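Kitchen Storage Tasks: Frequently Asked Questions

Maintained by Raghavendra Kurup for the Stesia collection team. Last revised in January.

What is a Stesia episode?
One recording of one task, from the start command to the stop command, with the camera streams, joint positions, gripper state and a written instruction. The storage tasks use the instruction "put the fruit in the fridge" or one of its listed rewordings.

How many episodes do you need per task?
500 accepted episodes for each storage task. Rejected episodes do not count towards the total but are kept on the server under their own label.

How are the episodes divided?
80 per cent go to training and 20 per cent are held back for evaluation. The division is made by session. Episodes from the same session never appear on both sides, as the lighting and furniture positions would be too similar for the evaluation to mean much.

Do I record one fruit or several?
Either. Each placement is a separate episode. Enter the number of fruits in the basket at the start command, even if only one of them is to be moved.

Does the basket have to stand in the same place each time?
No. Keep it on the table and within reach of the arm, but move it between episodes. A policy trained on the first Aden batch reached for the usual basket position after the basket had been moved. Those sessions have since been recorded again with more variation.

Which compartment is used?
The upper one. The lower door stays closed throughout.

What does the head camera need to show?
The corner of the table, the basket and the opening of the upper compartment. The basket may run past the bottom of the view provided the fruit inside can be made out. The gripper does not have to be in view in every part of the episode.

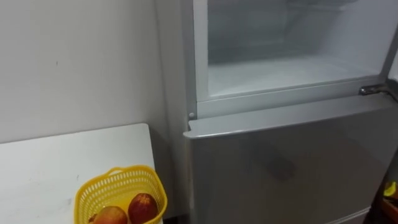
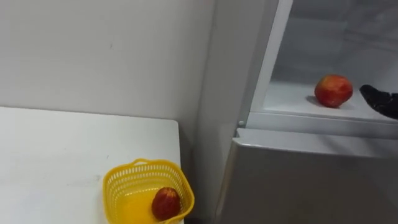 Head camera, fruit storage task. First: two fruits in the basket. Second: one fruit in the basket, one apple on the shelf, gripper at the right.

When does a placement count as complete?
When the fruit rests in the compartment, the gripper is open and the arm has withdrawn past the front lip. Wait two seconds before giving the stop command. A gripper that is still beside the fruit means the episode is still running.

What if the fruit rolls after release?
Accept the episode if the fruit stays inside the compartment. If it falls out, stop, mark the episode as "dropped" and reset by hand. Do not pick it up with the arm and carry on.

Are failed grasps of any use?
Yes, if the operator recovers within the same episode. Mark these "recovered". The Gounder training script can include or leave them out with one setting.

Why was my episode rejected?
The usual causes are missing camera images, a stop command given too early, or a hand in view after the start command. The checker writes the cause beside the episode number in the Randetti log. Review opens at 97 episodes, so a shorter batch will show as "waiting".

Can I correct a label after upload?
Yes, until the batch is closed on Wednesday. After that, send the episode number and the corrected label to Raghavendra Kurup.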